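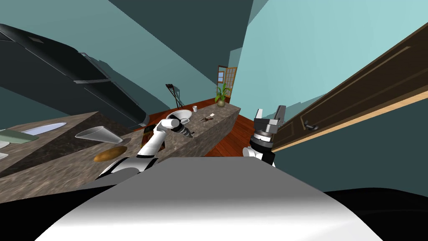 Malley kitchen sim: README

Simulated kitchen and scripts for a two-armed robot we are building in the shared workshop on Wainwright Street. The scene is rendered from the robot's head camera, so its own torso takes up much of the lower view and both arms reach in over it. Maintained by Hui-mei Ng (simulation) and So-ying Yeh (arms and wiring).

What's in the scene

A fridge, a marble-patterned counter with an oval sink, and a matching island. Loose objects include a bread loaf, a cone-shaped cup, a wide-rimmed bowl and a small white cup. The potted plant stays on the island and is fixed in place. So are the doors, for now.

The two grippers don't match. The right one is a parallel jaw with two metallic fingers. The left one is the ridged black tool So-ying modelled for the real arm, and its contact settings are still rough.

Requirements

Linux, Python 3, and a graphics card that can render without a display. The laptop in the workshop office is too slow. Use the grey tower under the bench.

Running it

Copy the Alik folder to your home directory and run setup.sh once. Start the scene with run_kitchen.py. To load your own object positions, pass a layout file with --layout. Without one you get the default.

Data

The current set is 800 episodes, all recorded in simulation. We kept 90 back for testing. Each episode stops at 1200 steps if the task isn't finished. Files are grouped by task name, one folder per episode, with joint positions, gripper commands and rendered colour images.

Episodes recorded before January used an older wrist model and are in the folder called old_wrist. Don't mix them with the rest.

Known problems

The cone cup rolls when released on its side.
The camera tilt is set in stamula_head.yaml and gets overwritten if you rerun setup.sh. Keep a copy.
Left arm joint 5 can jitter near its limit. Lowering the gain helps a bit.
Bowl collisions use a simple hull, so small things dropped into it sit too high.

Changes

13th July: new floor and wall colours, island moved back, left gripper mesh replaced.

Licence

Scripts are MIT. Ask Hui-mei before sharing the meshes, as a few came from other people and we haven't sorted out the terms.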